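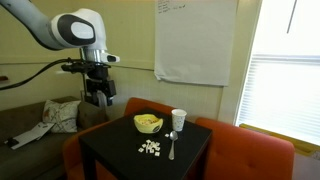
Plurnville: the black side table.

I've lived within driving distance of the Bisht gas field for most of my adult life and had never been past the gate. You see the flare stack from the highway, you see the white pickups at the gas station in the morning, and that's as far as it goes. So when Janimix put a notice in the Plurnville paper saying they were opening the site for one morning in June, I signed up the same evening, before I'd even asked my sister if she wanted to come. (She did. She wanted to see the drilling rig. I wanted to see the rocks. We both got our way.)

You have to send in your shoe size ahead of time, because they lend you boots. I thought that was charming. My sister put down her real size and I rounded down out of vanity, and I paid for that by lunchtime.

We met in the parking lot at 8:30 and went in groups of 22, which is how many fit in the shuttle bus. The woman checking names had a clipboard and a very good hat. Before anybody gets on the bus there's a safety video, and it's a long one! Gas alarms, muster points, which way to walk if the wind sock is pointing at you, what the different horns mean. There was one bit about never holding the handrail with a coffee in your other hand that I've been thinking about on my own stairs at home ever since. Phones get switched off and go in a plastic tub, so I don't have anything to show you from the pad itself. I took notes on the back of the visitor form with a golf pencil, and if I've got some of the technical parts wrong, blame the golf pencil.

The drive in is slow. The site road is gravel and they keep everyone at 7 miles an hour for the dust, and there's a family of killdeer that nests along the edge every year, so the bus driver stops for them. We passed a row of old wellheads first, the kind they call a Christmas tree, with all the valves stacked up. They're smaller than I expected. I'd pictured something the size of a house and most of them come up to about my chin. Several are still producing from the original drilling, back when my dad was in school, and they just sit there hissing a little in the grass.

Then you come over a low rise and there's the rig, and okay, that one is big.

Our guide for the pad was a driller named Zdzisław Górecki, and he was easily the best part of the day. He told us right off how to say his first name, made all of us try it together, winced, and said Zed would be fine. He started out on rigs in the southeast of Poland, where he says people were digging for oil by hand before anyone had thought of a derrick, and he's worked on land rigs ever since. He doesn't like boats. Somebody asked him if he'd ever gone offshore for the money and he said he went once, on a visit, and was sick on the way there and sick on the way back and that settled it.

The well they're drilling now is an appraisal well. I'd never heard the term. As Zed explained it, an exploration well is the one that asks if there's anything down there, and the appraisal well comes later and asks how much and how far it spreads. The exploration well for this part of the field was drilled last year, it found gas, and there was a big headline about it. What I hadn't understood from the headline is that finding gas and having a gas field you can make a living from are miles apart. The gas might be in a rock so tight it won't move. There might be water under it that comes up the pipe ahead of it. Or the whole thing might be a pocket that looks wonderful for a month and fades. He was pretty cheerful about all this. He said he's drilled plenty of dry holes and the paycheck was the same color.

On the morning we were there the bit was at 1,094 meters. They had it on a screen in the doghouse (that's the little cabin up on the rig floor where the driller sits, and yes, I asked, and no, he didn't know why it's called that either). The doghouse was my sister's favorite. We went up five at a time, up a steel staircase with the see-through treads that I hate, and you stand behind the driller's chair and look out at the pipe turning. It doesn't turn fast. I'd imagined a lot of roaring and mud flying, the way it goes in movies, and really it was one man watching numbers and sipping from a thermos, with a steady hum you could feel through the soles of your boots. Every so often somebody on the radio read out a figure and he read it back.

The mud, by the way! I could write a whole page about the mud. It isn't just dirt and water, it's mixed to a recipe, and it gets pumped down the inside of the pipe and comes back up the outside carrying the chips of rock with it. It cools the bit, and its weight holds back whatever's trying to come up the hole. There's a mud engineer whose whole job is getting the weight right. She let us rub some between our fingers and it felt like very expensive hand cream. It did not smell like very expensive hand cream. I still had a gray thumbnail when I got home.

What comes off the shakers, which are these big vibrating screens, is the cuttings, and that's where I got my rocks. A geologist in a trailer next door rinses them in a kitchen sieve and looks at them under a microscope, day and night, in shifts. Each little tray had a depth written on it in marker. She let us look at three. The first was gray shale and looked like pencil shavings. The second had a bit of limestone with a curl in it that she said was part of a shell. The third was sandstone, very pale, and she got noticeably happier showing us that one, and told us to look at the gaps between the grains. The gas lives in the gaps. I don't know why I had always pictured an underground cave full of gas, like a balloon, but I had, and so had the man next to me, and I think he was a retired science teacher.

We got 40 minutes in the trailer and I'd happily have had the whole day.

After that came the part I'd call the sales pitch, back at the site office with sandwiches. A nice young man from Janimix went through slides about the pipeline tie-in and the jobs and what happens to the road. They keep all their permits and inspection results in a system called Truster, and he was very proud of it, and he showed us how you can look up any well in the field and see when it was last checked. That's a good thing to have and I'm glad it's public. I did try it at home later and it took me a while to find the search box, which is tiny and in the corner. Try the map view first, it's easier.

The questions were livelier than the slides. A farmer from the north side wanted to know about his water well, and he'd brought his own test results in a folder, and he wasn't going to be put off. To be fair to the young man, he didn't try. He took down the numbers and gave the farmer a direct line to somebody. Another woman asked when we'd see it on our heating bills, and the answer to that was more or less that we wouldn't, since the gas goes into the same big pipe as everybody else's and gets sold at the same price. There was some grumbling. I'd wondered the same thing myself and I was glad she asked so I didn't have to.

My own question was when they'd know if the appraisal well was any good. He gave a long answer with the word "results" in it a lot. So I caught Zed by the coffee urn and asked him, and he said they still had to get down to target, then run the logging tools, then set casing, then do a flow test, and after that the people with spreadsheets take it away and you hear nothing for months. And until then, he said, anybody who tells you a number is guessing. I've noticed since then how many news stories about oil and gas finds are written before the flow test. You start looking for it.

A few practical things if they do it again, and the clipboard woman thought they would, maybe next spring:

Put down your real shoe size.

Bring a jacket even in June. The pad is up on a rise with no trees and the wind goes straight through you.

Eat breakfast. The sandwiches are good (egg salad, ham, something with peppers) but they don't come out until nearly noon.

Kids have to be twelve or over, and they check.

If you don't like heights or open stairs, tell the guide and you can wait in the geologist's trailer, which to my mind is the better deal anyway.

The restroom is at the office only. There isn't one on the pad for visitors. Plan your coffee.

They gave each of us a little vial of cuttings on the way out, with the depth on the label. My sister put hers on the kitchen windowsill next to the basil. Mine is in the cup holder of my car and rattles when I turn left, and I keep meaning to bring it inside.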